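Letting a Flat Above a Shop: What Tenants Look For and What Adverts Tell Them

Project report by Lorna Purves
Housing and Property Studies, second year
November 6, 2021

Why I chose this subject

I grew up over a hardware shop, so I suppose it was always likely that I would end up writing about flats above shops sooner or later. My mother still talks about the smell of paraffin coming up the stairs, and I have never been able to think of a high street without wondering who is living over it. When our tutor asked us to pick one kind of home and look at how it is advertised, I knew straight away what mine would be, and I am very grateful that I was allowed to keep it even though two others in the group had already chosen flats.

My question was a simple one. When a flat above a shop is put up for rent, does the advert tell a tenant the things they would want to know before going to see it?

How I went about it

I spent most of October reading adverts from two local letting agents, Halliday and Prender, who between them handle nearly all the upstairs flats in our town. Both were kind enough to let me look through their old listings as well as the current ones, and Halliday even found me a desk by the radiator (very welcome, as it had turned cold by then!). That gave me 326 adverts to read for rented homes of every sort, and 84 of those were for flats above a shop, a café or an office.

I also wrote a short set of questions for people who were renting, or had lately rented, a flat of this kind. I left copies at the library and the launderette, and a good number came back, many with far more written on them than I had asked for. One lady filled both sides and then carried on up the margin.

What the adverts said

Nearly every advert gave the rent, the number of bedrooms and the distance to the station or the bus stops. Kitchens were described lovingly, even the very small ones. Rents for a one-bedroom flat were mostly some 800 pounds a month, a little under what was being asked for the same size of flat on the newer estates, and the agents told me this gap has been there for as long as they can remember.

What was often missing was the shop. A surprising number of adverts did not say what sort of business was underneath, and fewer still gave its opening hours. Bins were hardly ever mentioned, nor was the question of whether the front door was on the street or round the back up an outside stair, which matters a great deal if you have a pushchair or a bad knee.

What the tenants said

Noise came up again and again, though in a more forgiving way than I had expected. People above a bakery did not mind the early start once they were used to it, and several said the warmth coming up through the floor saved them money in winter. Deliveries were less popular. Parking was the other sore point, and one couple had taken a flat in Sollurov House believing that the yard came with it, when it belonged wholly to the shop.

Quite a few people brought up work surfaces and tables, which I had not asked about at all. Rooms over shops are frequently long and narrow, and tenants wanted to know whether a proper table would fit, particularly now that so many of them work from home. I have added a line about this to my suggested checklist.
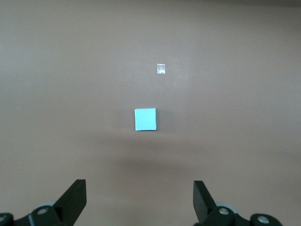

Figure 1. Plain matt tabletop with a small, shiny square lying on it.

The checklist

I drew up a one-page checklist that an agent could use when writing the advert. It asks for the type of business below, its hours, the delivery times if known, where the entrance is, where the bins go, who may use any yard, and the length and width of the main room. Prender have said they will try it on their next few listings, and I hope to go back in the spring and see how they got on.

What I would do differently

I would start the tenant questions earlier, as the last few replies arrived after I had already written up that section and I had to go back and begin it again. I would also like to have talked to the shopkeepers. The owner of Gimeo, the shoe repair place, stopped me on the pavement to say that he has opinions about upstairs tenants too, chiefly to do with baths running over, and I am sorry I had no room left for him in this report.

My thanks go to both agents, to the library staff, and to my mother, who read it all twice and corrected what I had put about paraffin.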